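**Monday, December 23, 2024**

**1/** Okay, friends, I have been promising the long version of the gripper story since last week and I finally have a cup of tea, a quiet kitchen and no excuse. It's a story about a fault that was mostly my own doing, and I'd like a few of you with home arms to go and check yours before the holidays. Settle in, I do go on.

**2/** For anyone new: I've been teaching an arm to put away dishes since July. Mine has a Bundale gripper on the end (the two-finger kind with the black pads) and runs Duan, the control software a lot of you helped me install over one very long weekend. It does cups. It does bowls if I'm patient. Pots and lids have been the fall project.

**3/** Lids are lovely to practice on, by the way. They're thin, they're shiny, they slide, and they come with a handle that looks like the obvious place to grab and very often isn't. I like to pinch the rim. Xiuying Tan, who some of you know from the Hinholm meetup, goes for the handle every time and we have agreed to stay friends.

**4/** So, what happened. I had the arm lifting a lid off the rack and carrying it over to the counter. It had done that nicely all evening. Then on one lift it closed on the rim, went up about a hand's width, and just... let go. No pause, no warning tone. The fingers opened as if they'd arrived, and the lid went down on its edge and rolled off the counter onto the floor. The noise! I think they heard it across the street.

**5/** I was standing a step back with my hands in my pockets, so no harm done. But I'd had my foot in exactly that spot ten minutes earlier, picking up a dish towel, and I kept thinking about that while I was swearing at the floor. A lid isn't very heavy. A full saucepan is another matter, and the saucepan was next on my list.

**6/** My first thought was that it had slipped. That's everyone's first thought, and I spent a whole evening on it. I wiped the pads. I dried the lid. I turned the grip force up, and then up again, which I'm a little embarrassed about now, and ran the same lift over and over with my nose practically in the rack (don't do that either).
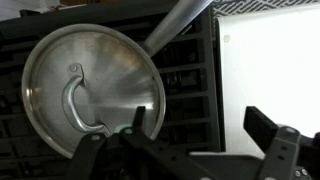

**7/** And of course it behaved perfectly. Lift after lift, firm as you like, and me getting more and more convinced that a bit more squeeze had cured it. I went to bed pleased with myself. Next morning, third lift, it let go again. Same height, same easy little opening of the fingers.

**8/** That "same height" should have told me something straight away, and it took me until lunch. A slipping lid drops wherever it likes. This one was being released on purpose, by something that thought it was time. So I stopped looking at the pads and started looking at the logs.

**9/** If you've never read the Duan event log, it's dry stuff but friendlier than it looks. Every time the gripper opens there's a line saying who asked. On a normal put-down, the line says the task asked. On both drops, it said the gripper itself had asked. It had gone offline for a moment, come back up, and on coming back it did what it does at every power-up, which is open all the way to find its zero.

**10/** I'll say that again a bit slower, for those of you half listening while you wrap presents. The gripper lost power for a blink while it was holding something. When the power came back, it opened its fingers to calibrate. It didn't check whether anything was between them. The arm never noticed and carried right on toward the counter with nothing in its hand.

**11/** Blink is the right word, too. The gap in the log on the first drop was 690 milliseconds. I'd have missed it if I'd looked away to sneeze.

**12/** Next question, why was it losing power? I wrote this up for the Hinholm group and Xiuying had the answer before I'd finished my second paragraph. "Where does your cable go when the wrist turns?" she asked. Well. I went and looked, and then I sat down for a minute.

**13/** Back in the fall I'd rerouted the gripper cable so it wouldn't brush the counter. I'd been rather proud of it. I had clipped it tight along the forearm and left a small loop at the wrist, and the loop was fine for cups, because for cups the wrist hardly turns. For lids I tilt the wrist a good deal further to get the fingers on either side of the rim. At the top of the lift, the loop ran out and the cable was pulling on its own plug.

**14/** It wasn't pulling hard. Just enough that the plug sat a hair crooked, and every so often a hair was too much. That explained the height (the wrist finishes its turn at the same point each time), and it explained why it came and went. Why the evening run was clean I still can't say for sure. My best guess is that I'd bumped the plug back in while wiping down the pads.

**15/** And here's the part that makes me wince. Turning up the grip force made everything a bit worse! More squeeze means more current through a connection that was already unhappy. I was so sure it was slipping that I'd been leaning on the very thing that hurt.

**16/** So, the repair. I took off the clips and laid the cable again with the wrist turned as far as it'll go in each direction, and only then clipped it down. I used a longer loop and a proper strain relief from Rullavia – a little molded collar that grips the cable a short way behind the plug, so if something tugs, the collar takes it. It cost me $14 and I grumbled about the price, and I'd pay it again tomorrow.

**17/** Then the settings, which matter more, I think. Cables will always do something silly sooner or later, and I'd like the arm to be sensible when they do. I changed 2 things in Duan. The gripper no longer opens by itself at power-up; it stays where it is and waits until I tell it to calibrate. And if the arm loses contact with the gripper while it's carrying, it stops where it is and beeps at me.

**18/** A word of caution on that first one, please. Staying put at power-up is what I want for a lid. If you work anywhere that fingers (yours, I mean) might get between those pads, think about how you'd get free, and try it with something soft first. Mine has a manual release on the side and I've now practiced using it left-handed. It feels ridiculous. Do it anyway.

**19/** I tested the whole thing the cheap way, by pulling the plug on purpose. I folded a big bath towel on the counter, put another on the floor, had the arm pick up the lid, and yanked the cable halfway through. The arm stopped. It beeped. The fingers stayed closed and the lid hung there. I plugged it back in and still nothing moved until I said so. I may have clapped.

**20/** I did that at low height, at full height, and with the wrist turned to its worst angle, for a total of 8 pulls. It held every time. I know that isn't a great many, and I'll be doing more after New Year's, but it's a far better feeling than the evening I spent adding squeeze.

**21/** Grip force is back down where it started, too. Lids don't need much. If you find yourself turning it up and up to fix a drop, take that as your sign to stop and read the log. I wish somebody had said that to me, although knowing me I'd have nodded and turned it up one more notch.

**22/** What I'd love you to check on your own arms, whenever you next have a spare half hour: turn the wrist all the way both ways by hand with the power off, and watch the plug while you do it. Then find out what your gripper does when it wakes up. Lots of them open. Mine said so in the manual, on a page I had read, with a pencil mark of mine next to it.

**23/** Several of you asked whether I've told Bundale. I have, I sent them the log and a drawing of my cable (a bad drawing), and I'll post what they say when they write back. I wasn't cross with them in the letter. Opening at power-up is a reasonable thing to do on a bench with nothing in the fingers. I'd just like the setting to be easier to find.

**24/** The lid came out of it with a small dent in the rim, and it rocks a little now when you set it down. It still fits the pot if you turn it the right way. The floor tile was less lucky.

**25/** No saucepans until January. I've promised Xiuying, and she's coming over to watch the first one and bringing her own towel. If your log shows the gripper dropping out and you can't see why, send it to me and I'll read it with you. I might be slow between now and the weekend – there are a lot of relatives in this house – but I will get to it.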